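Subject: Re: [valside-cooks] Salt for fermented cabbage
Date: August 10, 1999

Alžběta Sýkora wrote:
> My cabbage became soft after 2 weeks. I used 18 grams
> of salt for each kilo. Is it too little?

Dear Alžběta,

I think your salt is good. I use the same amount since April and my cabbage stays firm. Maybe your kitchen is too warm — mine is in the cellar. Please also check that the liquid covers everything. My last jar weighed 745 grams and I pressed it with a clean stone.

Before I close a jar, I always taste from a small bowl.

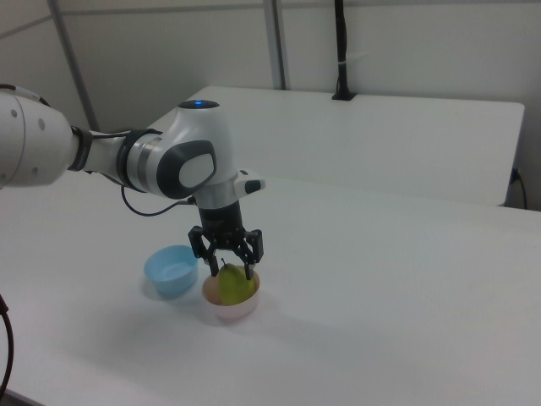
Vogler adds that old cabbage goes soft whatever one does, and that he buys only from Clumar, early in the morning.

Greetings to all on the list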